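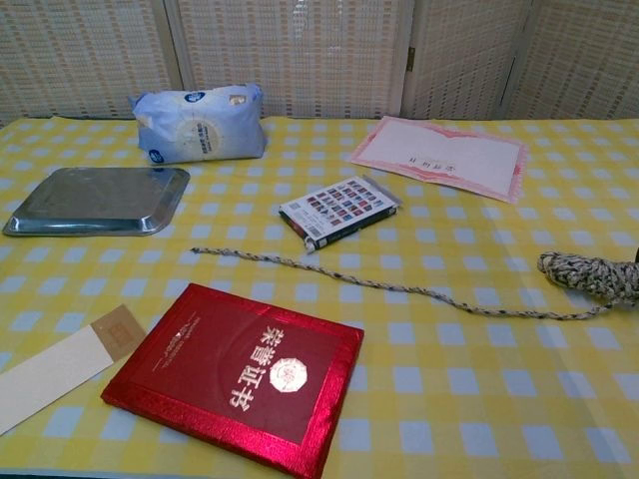
3. Preparar a mesa e o biombo

Esta secção aplica-se ao conjunto Gindau de mesa de apoio com biombo dobrável. Antes de começar, confirme que tem a toalha aos quadrados, o tabuleiro metálico e o biombo de painéis entrançados. Os consumíveis (lenços, toalhetes, papel) não vêm incluídos.

3.1 Abrir o biombo

1. Pouse o biombo de pé, ainda fechado, atrás do lado maior da mesa.
2. Abra um painel de cada vez, segurando pela régua vertical de madeira. Não puxe pelo entrançado.
3. Deixe os painéis em ligeiro ângulo uns com os outros. Completamente esticado, o biombo perde estabilidade e pode tombar.
4. Verifique se as dobradiças rodam sem prender. Se uma delas fizer ruído, aplique uma gota de óleo fino e limpe o excesso com um pano seco.

Cuidado: as dobradiças podem entalar os dedos. Mantenha as crianças afastadas até o biombo estar na posição final.

3.2 Colocar a toalha

1. Limpe o tampo e espere que seque.
2. Estenda a toalha amarela e branca a partir do centro, alisando para os lados.
3. Alinhe as faixas amarelas com a borda da mesa. As faixas servem também de guia para os passos seguintes.
4. Prenda os cantos com as molas Bayram (ref. 1967), vendidas em separado, se a mesa ficar junto a uma porta ou janela aberta.

Nota: a toalha não deve tocar no chão. Dobre para dentro o tecido a mais.

3.3 Dispor os artigos

1. Coloque o tabuleiro metálico do lado esquerdo, com a base bem assente na toalha. Pode ficar um pouco enviesado, desde que não ultrapasse a borda.
2. Ponha a embalagem mole de lenços ou toalhetes atrás do tabuleiro, perto do biombo.
3. Reserve o lado direito para papéis: certificados, diplomas, folhas de presença. Pouse-os lisos, sem nada por cima.
4. Se os certificados forem entregues por quem está do outro lado da mesa, vire o texto para essa pessoa.
5. Deixe livre a parte da frente, para escrever ou assinar.

Cuidado: não guarde toalhetes abertos em contacto com papel impresso. A humidade mancha as cercaduras coloridas e ondula a folha.

3.4 Limpeza e arrumação

Tabuleiro: água morna e detergente neutro. Não use palha de aço, que deixa riscos no metal escovado. Seque logo a seguir.

Biombo: escova macia ou aspirador na potência mínima, sempre no sentido do entrançado. Não molhe.

Toalha: consulte a etiqueta. Guarde-a enrolada para evitar vincos.

Feche os painéis pela ordem inversa à da abertura e guarde o biombo na vertical, num local seco. A capa de arrumação Zulier (ref. 115) serve em todos os tamanhos do conjunto.

Para peças de substituição, indique a referência que está na última página deste manual. A encomenda de dobradiças faz-se em conjuntos de 5.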